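Giresero stuck at 166 after the May patch, anyone else?

May – posted by Grondum
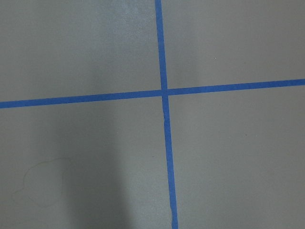

I play career mode in Giresero on console. Before the patch my player was rated 164 and I was gaining a point every two or three games. Now I have played 16 games in a row and the rating stays at 166. My coins still go up (1,171 right now) and the badges still unlock. I restarted the console and checked for updates, no change. Is there a cap now, or is my save broken?

3 comments – 2 shares

Himunwood

Your save is fine. The patch moved rating points out of regular games and into training drills. Go to the team menu, open Training and finish both weekly drills before your next game. If you skip them, the game counts for coins and badges only. I had the same problem and mine went up by 2 after the first set of drills.

Check that you are on the full version too. Mine downloaded in two parts and the Training tab was grayed out until the second one was installed.

Briggs

Same here, stopped playing it. Last year's one was better.

Grondum

The drills worked, thanks – I had the tab but never opened it. Rating is at 167 now. Do the drills reset if you change teams?

11 people found this helpful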